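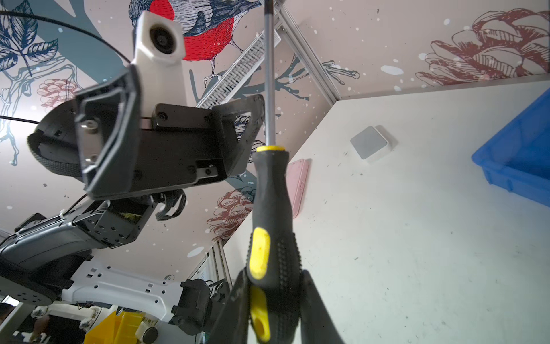
Passing a screwdriver from one arm to the other – which hand should let go first?

EtoBench
Member, 278 posts

Evening all. Our college robotics club has entered the handover round of the Rultow Cup in December, and I'd love some opinions before we commit to a method. We've got two arms on one rail, a camera at each wrist, and the job is to pick up a screwdriver with one gripper, pass it to the other and put it in the blue bin. The students have decided to hold it upright with the shaft pointing up and both grippers on the handle end, which looks lovely, I must say, but there's a real argument going on about the moment of letting go.

Half of them want the giving hand to open the instant the other one closes. The other half want a pause with both holding on. Maricica Ene, who teaches the group, has told me to stay out of it (quite right too!), so naturally I'm asking all of you.

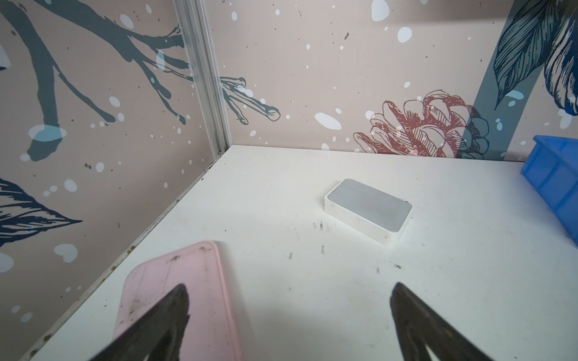 I should add that we're recording by hand first, with the students driving the arms, and we have 367 goes saved so far. Quite a few are a bit wobbly, because everybody wanted a turn and I couldn't bear to say no.

Zervas_Ned
Member

What a nice project. I'm with the pause people. We did a similar handover with our school team, only with a wooden spoon, and the quick release gave us drops all the way through the first term. Hold with both for a moment, let the receiving hand settle, then open. And please do ask them all to pause for the same length of time, or you'll have seven students teaching it seven different habits.

plellex
Moderator

I'll disagree with Ned, fondly. While both hands are gripping a stiff thing like a screwdriver, any small error in one arm gets pushed straight into the other, and your motors will be grumbling about it. A wooden spoon is more forgiving. I'd keep the pause as short as the students can manage, and look at the motor loads before deciding anything.

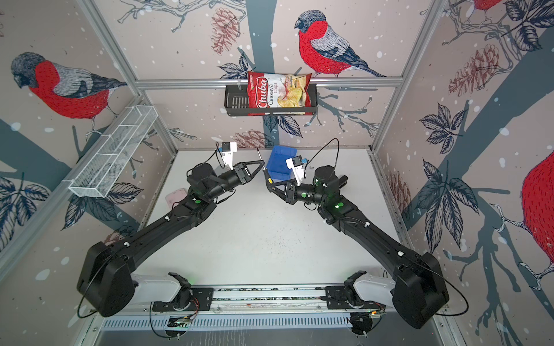
Also have a think about the wrist views. When the two hands come together, each camera gets a good look at the other arm, and I'd want to know the tip of the tool is still showing in at least one of them. Lovely bullfinches on the walls, by the way. My mum would have that paper in her hall tomorrow.

Zervas_Ned
Member

Fair point on the loads, though I still say a drop is worse than a grumble. Could they try eight goes each way and compare?

EtoBench
Member, 278 posts

Thank you both, that's so helpful. Eight each way it is – I'll put it to them after lunch and post the motor readings when we have them. The bullfinches were the students' choice and I'll pass that on, they'll be thrilled.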